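From: Huguette Guérin
To: Residents and Leaseholders List, Purkusell House
Date: 2020-09-18
Subject: Re: Storage rooms and the winter textile collection

Dear residents,

Thank you for the replies to the notice on the lower storage rooms. Several of you raised the same points as Mr. Hunt, so I have quoted his message and will respond to the whole list.

Rasmus Hunt wrote:

> The notice says that anything left in the lower storage rooms without
> a tag will be passed to the textile collection. I have two bags of
> winter clothing and bedding there and was never given a tag. I would
> also like to know whether Tasitis is still handling the pickup, as the
> last one left half the bags in the hallway. Lastly, my storage fee
> went up to 37 and I cannot find the decision in the minutes.

Tags were placed in mailboxes in units 1 through 60 only. The remaining tags are at the front office and may be picked up during office hours. No untagged item will be removed until every unit has received its tags. Please write the unit number and a telephone number on each one.

Coats, jackets, blankets and pillows are accepted for the collection if they are clean and dry. Items with broken zippers are also accepted, provided that they are bagged separately.
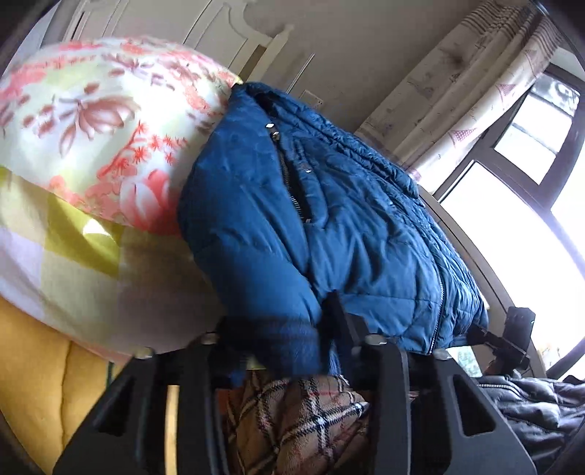
May residents leave bags for the collection in the hallway the night before pickup?

Bags must stay inside the storage room or the apartment until the morning of the pickup, as the hallway is a fire exit and has to be kept clear at all times.

On the second point, the agreement with Tasitis ended in March. The pickup is now handled by Ellex, under the same terms -- one visit per season, with all bags taken in a single trip. Liis Uibo is the contact for the building and will be present when the truck is loaded. Complaints about the earlier pickup should still be sent to me, with the unit number, and will be forwarded.

On the third point, the fee of 37 was approved together with the repair budget and appears in the minutes under item 8, not under storage. Mr. Ševčík has agreed to add a cross-reference. Residents who paid the former amount will see the difference on their next statement and need not send it separately.

Those who intend to donate are asked to sort their items at home. The storage rooms have poor light and no surface to work on. Please check pockets for keys and cards, and fold larger pieces flat so that the bags can be stacked.

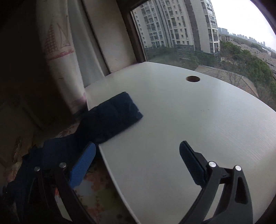 Dark blue cloth on a white table by the window.

Room 129 will be closed while the shelving is replaced. Ms. Paulauskas holds the key and can let residents in by appointment.

Regards,

Huguette Guérin
Building Administration, Purkusell House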